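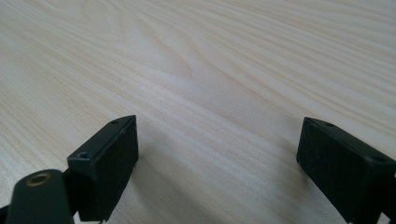

Home Courses Handouts Workshop Hours Contact

Furniture Care and Repair, Kendholm Evening School
Handout 4: Reading and refinishing a pale wooden tabletop
Instructor: Cledwyn Gittins

Read this before the March session. We will start at the benches and there won't be time to go over the basics again.

1. Grain

A board sawn flat from the log shows two kinds of figure. Near the edges the lines run fairly straight and close together. Nearer the middle they bend into long pointed arches, which the trade calls cathedral grain. Both can appear in the same board. The arches show up where the saw cuts the growth rings at a shallow angle.

In pine and similar softwoods each ring has a wide pale band and a narrow darker one. The pale band is earlywood, grown in spring. The darker band is latewood and is a good deal harder. Sandpaper cuts the soft band faster. If you press hard or use a worn sheet, you end up with shallow ridges you can feel with a fingernail. Use a cork block on flat work. Fingers alone will follow the soft bands and dig them out.

Mark the direction of the grain with a strip of masking tape at one end of the top. Several people last term sanded across it after turning their table around at the break.

2. Looking at the surface

Clear the top completely and wipe it down. Put a lamp low at one end and look toward it from the other. A smooth finish throws the light back and the color washes out in that area. Dull patches inside the bright area usually mean the finish is worn through or something has been spilled there. Move the lamp to the long side and look again. Scratches that run with the grain are easy to miss from the end.

Don't judge color under the lamp. Cream, beige and light tan all look nearly white in glare. Check color in daylight, away from the window, and write it on your job sheet before you touch anything.

3. Testing the old finish

Choose a spot on the underside.

Alcohol on a cotton swab: if the finish goes sticky, it is probably shellac.
Lacquer thinner: if it softens and then sets again, it is probably lacquer.
Neither one does anything: treat it as varnish or polyurethane.

Wax has to come off before any of these tests mean much. Use mineral spirits and a clean rag. Open the big door while you do it, and lay used rags flat on the rack outside. Do not put them in the bin.

4. Sanding

Start with the finest paper that will do the job. For a top that is only dull, 220 is enough. Go to 120 only for scratches you can feel. We stop at 320 on bare pine. The shop has 600 for rubbing down between coats of varnish, and it should not be used on bare wood. It clogs quickly and wastes a sheet.

Keep your strokes long and overlap them by half. Vacuum, then wipe with a barely damp cloth, let the top dry, and knock back the raised fibers with a light pass.

5. Finish

Pine takes stain unevenly, and the soft bands drink up more than the hard ones. The result can look like a photo negative of the original grain. If you want to keep the table pale, skip stain and use a water-based clear coat. Oil varnish will turn it yellow, and it gets yellower with age.

Brush three thin coats with the grain. Leave two hours between coats, longer if the shop is cold.

Bring to class: job sheet, cork block, dust mask, old shirt. Paper and swabs are in the cabinet by the sink.

If your top is veneered, see me before you sand. Handout 6 covers veneer.

Filed under: Woodwork, Course Materials
2 comments | 14 shares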